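Speaker notes, Monday session, 18 minutes plus questions
Ayuba Osei
Title on the program: "Does the planner help? Rerunning the Cidmont result on our own bench"

Opening. Skip the lab history. Say straight away that I went into this expecting the result to shrink, and that people should weigh what I say with that in mind.

The claim. Cidmont is a planner that breaks a long assembly job into short learned skills and picks the next one from camera input. The Foltisholm report says it finishes memory and processor insertion on desktop machines in 82 percent of trials. Ask the room how many have read the appendix. Wait for the hands. The appendix is where it says a trial could be restarted if the first grasp "did not settle." It doesn't say how often that happened.

What we ran. Two arms, one open tower on its side on the slotted table, parts waiting in a printed fixture to the left. 100 trials, no restarts, every trial counted from the moment the arm was released. Same skill library as the report, as far as Vutance would share it. Mention that the grasp skills came to us as weights only, so we couldn't check what they were trained on.

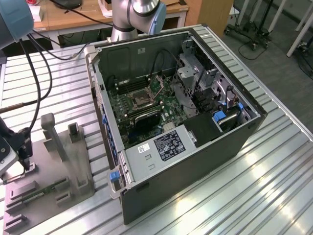 Our number was 61. Say it slowly and then say what it doesn't mean. It does not show the report is wrong. Different room, different tower, different fixture print. I would be surprised if any of those explained the whole gap, but I can't rule them out and I'm not going to pretend I can.

Where it failed. Mostly at memory insertion, in the last bit of travel. The planner called the module seated when one end was still high. It then moved on with full confidence to the next skill. That bothers me more than the success rate does. A planner that can't tell a finished step from an unfinished one is a fixed script with extra computing behind it.

The comparison missing from the report. We wrote the fixed script. Same skills, same order every time, no planner. Hoani wrote most of it in an afternoon. (Hoani is the name of our script runner. Say so, people were confused last time.) Over a smaller batch it did about as well as Cidmont whenever the parts began in their usual slots. Don't give a percentage for this, the batch is too small and somebody will quote it. 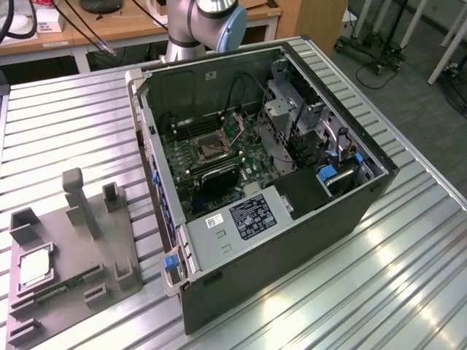 Where the planner did earn something. When we swapped the starting slots, the script fell apart and Cidmont mostly coped. Be fair about this part. Don't rush it. The question is how often anyone building computers for a living lets the parts wander from their slots, and I suspect the answer is seldom.

What I'd like from the authors. The restart count. The raw trial videos, including the dull ones. A fixed-order baseline on their own bench. I have asked twice and had one polite reply.

If asked about socket damage: we checked the pins after each block of trials, by eye only. No force data worth showing.

If asked whether more training would close the gap: maybe. Everyone says so. I'd want to see the seating check fixed first.

If short on time, drop the script section down to one sentence and keep the slot swap. Leave the failure slide up during questions.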